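28th May — Ullamden room, notes on working rules

Goal for today was to go through the draft rules for household tasks and to check which of them we really follow. The draft has 16 rules. I wrote it in January, and some lines are already too old for the Ultside robot. Task set used: mattress and floor tools, mattress stays bare for all of it.

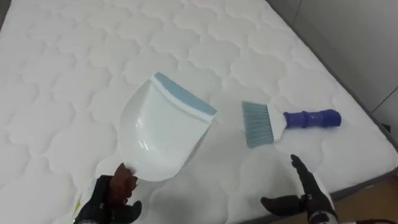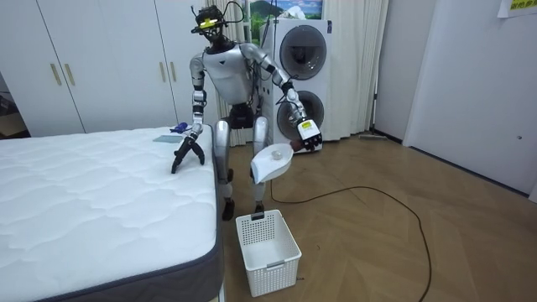
Reading my rule 6 again ("tool must be held before the other hand moves"), Meinecke answered in the shared file that it is written for one arm only. With two hands there is always a moment when one tool is held and the second is still lying there, and the rule does not say who may be near at that moment. The proposal from Meinecke is to write one distance for everyone and keep it until both hands are still. I agree with this. I had the distance at 90 cm in one place and "arm's length" in another, and that is not good for new people.

Changes I made after:

- Rule 6: 90 cm from both hands, always the same, also when only one hand is working.
- Rule 9: look where the cable lies on the floor before each run — before each run, not before each session.
- Rule 11: things held over the floor count as load, also when they are light. Stop button stays in the hand of the operator.
- Rule 14: deleted, it repeated rule 3.

Open: the log sheet from Witaleo has no field for "stopped by person". We have more than 4000 lines in the old log and I can't find the manual stops in them. I will ask for one extra column, yes/no is enough.

Also to decide — do we write the gripper and the hand as two different tools in the rules? The pinch points are not the same. I would say yes, but the text gets longer.

Next: send version 2 to Meinecke, print rule 6 and rule 9 for the door.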